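We use cookies to remember your preferences and measure traffic. Accept all | Manage settings

The man who sells Lobo would like it known that he has never hung a picture straight in his life. He mentions this in the first minute, before the coffee, and I think he regards it as his main qualification.

"Every firm in this business was started by somebody who was good at the thing," he said. "I was bad at it. I have a hallway at home you'd want to walk down with your head on one side."

Lobo is a practice package from Mekent, a small outfit above a dentist in Kallunside. You get simulated rooms, a simulated arm with a two-finger gripper, and a set of household jobs to try it on, framed art among them. You bring your own control software and your own patience. A one-year license costs $2709, or $1156 if you teach, and comes with 11 rooms. When I asked why 11, he said the twelfth was a garage and it kept crashing.

I had used the trial copy for six days before we met, and I told him the manual read as if it had been translated out of English and then back. He took that well. "My co-founder wrote it," he said. "I'll pass that along, in softer words."

The rooms are better than the manual. Some of the tile patterns are so busy that my arm's vision gave up and went for the grout. I had assumed this was a fault. He looked pleased.

"People train on a white wall, and then they visit somebody's aunt," he said. "Aunts have tile. We put in the worst tile we could draw."

And the art? Most of it is old and famous, Van Gogh included, which he put down to taste at first and, when pressed, to the cost of anything newer. A frame is a rotten thing to grip, he explained. It is wide and flat, it wants to swing, and the valuable part is right where a careless finger would like to go. Lobo will start you off with the picture at any angle it pleases, and the default settings are not kind.

"I've watched a grown engineer apologize to a painting," he said. "A painting made of numbers. He said sorry out loud."

I asked about Trindilura, the bigger package everyone compares it to, and got the only careful answer of the afternoon. Trindilura has more rooms, he allowed, and nicer lighting. It also wants a computer that costs more than his car. Lobo ran on my four-year-old laptop, with the fan going like a hair dryer. 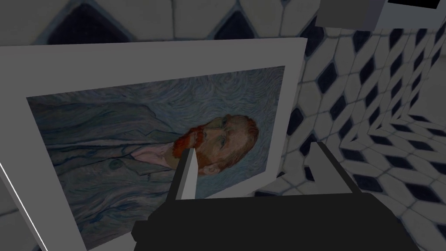

The next version is due in April and should let two arms work on the same job. He wouldn't promise that they'd cooperate. "Mine don't," he said. "One holds, the other one has ideas."

The garage may also be back by then. He asked me to print the "may."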